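Gallasside Unit 16 – Storeroom and Packing Area
Safety walk-round, July 2022
Checked by: Marwa Nasr
Form ref: 2544

Marks used: OK, Fix, Look again. "Fine really" has been withdrawn as a category after the May form came back with eleven of them.

Access and floors

1. Main door opens fully and closes by itself
OK. Closes with some enthusiasm. Mind your coffee.

2. Walkways clear to the full painted width
Fix. The yellow line by the Cestosari shelving has a pallet parked on it. The pallet was on last time's form too, and has by now a better attendance record than most of us. Move it to the yard.

3. Floor level, no lifting tiles or loose mats
OK, apart from the mat at the sink, which curls at one corner. Turn it over. If it curls the other way, bin it.

4. Fire exit unlocked and unobstructed
OK. Sign above it is lit. The bicycle has gone.

5. Extinguishers in place, pins and tags present
OK. The tag on the one beside the fuse board is hard to read and wants rewriting in something other than pencil.

Shelving and storage

6. Uprights straight, feet bolted down
Look again. Bay 4 leans very slightly towards Bay 5, as if to tell it something. Suksawat fitted both and can come and measure.

7. Load notices displayed
Fix. Notice on Bay 2 says 600 kg per level. Notice on Bay 3, same shelving, says nothing at all because it has been used to write a phone number on. Replacement notices are in the office drawer.

8. Heavy items below waist height
OK on the whole. The box of spare castors is on the top shelf again. Whoever is putting it there is stronger than they are sensible.

9. Long and round stock chocked so it can't roll
Fix. Two wooden wedges for the entire rack. The rest are holding doors open, including one door that has a perfectly good hook.

10. Cut ends of tubes and rolls tidy, nothing sharp or shedding
Look again. Squared off is what we ask for, and mostly what we get, but the edges are another matter. The big white one has a squared end and a slightly ragged edge to it. Trim anything like this before it goes back on the rack, and put the trimmings in the bin beside the bench – the floor is not the bin, although I can see how the mistake is made.

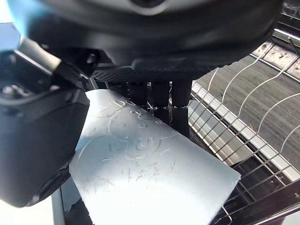 11. Labels facing out
Fix. Anything from Arkia arrives with the label on the bottom and stays that way. Turn it when you unpack it. A second label written on masking tape is acceptable. "Misc" is not.

Packing bench

12. Knives retracted and in the rack
OK. All blades in. One handle mended with parcel tape, which will be replaced with a knife.

13. Tape guns, staplers, scissors in working order
Look again. The red stapler jams. It has a note on it saying that it jams. The note is stapled on, so credit where due.

14. Lighting over bench
Fix. Left-hand tube flickers. Asked for in May under job 1674, and still flickering under job 1674.

15. First aid box complete and in date
OK, if short of small plasters. Plenty of eye pads.

To do before the next walk-round

Pallet out to the yard. Wedges back to the rack. Load notice up on Bay 3. Ring Suksawat about Bay 4. Chase the light, politely, then less so.

Signed: M. Nasr
Copy to the noticeboard, left side, not over the tea rota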